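Workshop notebook, April, 15:48

Wultinell estate, rear brake judder. Discs measured with Algirdas Bite: nearside within limits, offside has run-out at the outer edge. Pads are Flaritz, worn unevenly. Caliper slide pin stiff on the offside, cleaned and greased.

1. Refit the offside caliper, new pin boot. Torque bolts to 49 Nm.
2. Road test, cold then warm. Route on the paved stretch, asphalt with the pale concrete path alongside.

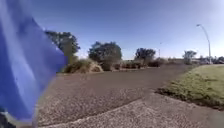
3. Recheck run-out. If no change, order 2 discs from Vodik. Razia Warraich has the account login.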